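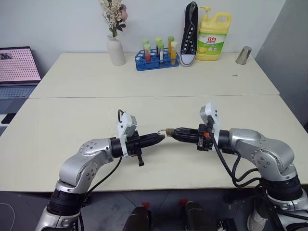 Looking after small padlocks

A padlock on a shed, a locker or a garden gate gets very little attention until the morning it won't open. Ten minutes twice a year is enough for most of them. I do mine in May and again before the clocks go back.

Bring the padlock indoors if you can and work at a table with decent light. Wipe the body and shackle with a dry cloth first. If there is grit around the holes where the shackle goes in, use an old toothbrush and hold the lock upside down so that the dirt falls out.

Lubricating

Use dry graphite or a PTFE spray in the keyway. Cooking oil goes gummy and so does thick grease. Give one short puff, put the key in and out several times, then turn it. Wipe the key each time until it comes out clean. Put another small amount where the shackle meets the body, then open and close the lock a few times to spread it.

If the shackle sticks

Push it down into the body while you turn the key, then let it spring up. Pulling hard on the shackle with the lock half turned only jams it further. If it still holds, leave penetrating oil in it overnight and try again. Don't use pliers on the key. A snapped key usually costs more to sort out than a new padlock.

Brass that has gone dull

Dullness does no harm. If you want it bright, use a little metal polish on a rag and keep it away from the keyway. Lacquered brass should only have soapy water.

Keys

Take the spare off the ring as soon as you buy the lock and keep it somewhere else. I put a dab of nail varnish on each key and the same colour on the base of its lock – quicker than reading tiny numbers. With 11 locks between the allotment and the garage, I gave up on labels.

Outdoors

Hang the lock with the keyhole facing down where the hasp allows it. A flap cut from an old inner tube and screwed above the hasp keeps most of the rain off. In a hard frost, warm the key in your hand before trying it, and don't pour hot water over the lock – it will freeze again inside.

Chaimae Alaoui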